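Vusico Forums > Production Talk > Audio for Video

Topic: Lav vs. boom for sit-down interviews, what are you all doing?

reelgone
2020-04-17
I've been cutting a documentary on an old ferry landing called Ravemdale and I'm so happy with how the interviews are coming along! We shot the first batch back in November with a lav on each person and nothing else. Then for the last 2 people I borrowed a short shotgun, hung it just over the top of the shot, and wow. It sounds like a person in a room again. So now I'm wondering if I should ditch the lavs for everything that's left. What do you use when it's one chair, one camera and a quiet room?

Domberg
Boom, every time. Get it close, point it at the breastbone and enjoy your edit. I spent years scrubbing shirt rustle out of lav tracks and I don't miss a minute of it.

tapehiss_ieuan
Going to disagree with Domberg, in a friendly way. A boom on a stand is lovely until your subject leans back, and they always lean back right when they get to the good story. I record both, lav on channel one and boom on channel two. Costs you nothing but a cable, and I've been saved by the lav more times than I can remember.
Ieuan Maddocks

Domberg
Costs you a cable, a battery, and ten minutes of threading wire up the shirt of somebody who was relaxed when they walked in! I'd take a slightly off-axis boom over a nervous interview.

marmalade_cuts
Love this topic. Room matters more than either of them, I think. I did 6 interviews in a church kitchen with tile on every wall and the boom tracks were hopeless, all slap and fridge. The lavs were fine. Same boom in a carpeted den the next month and it was gorgeous. Hang a couple of moving blankets behind the camera and try again before you blame the mic.

reelgone
Oh, blankets! Our boat shed has a bare concrete floor, so that could be it. The two that sounded great were both in living rooms.

tapehiss_ieuan
There you go. Blanket on the floor too, under the chair. And please record a minute of room tone with everyone sitting still, you'll thank yourself when you're patching a cough.

nicholas
Anyone have luck matching lav to boom in the same film? I've got a project named after me (long story, my sister picked the title) with half of each and it jumps at every cut.

marmalade_cuts
Yes! Match the boom down to the lav, it's easier than going the other way. Roll a little off the low end, dip the top a touch, then lay the same room tone under both. Listen on cheap earbuds before you decide you're done.

Domberg
Or reshoot with a boom. (Kidding. Mostly.)

reelgone
Ha! OK, I'm going with both mics and a pile of blankets for the next 2 people, and I'll post clips so you can argue over them. Thanks, everybody!

Views: 3,031

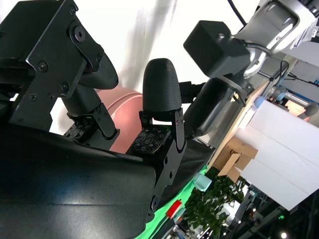

Black gripper fingers, close up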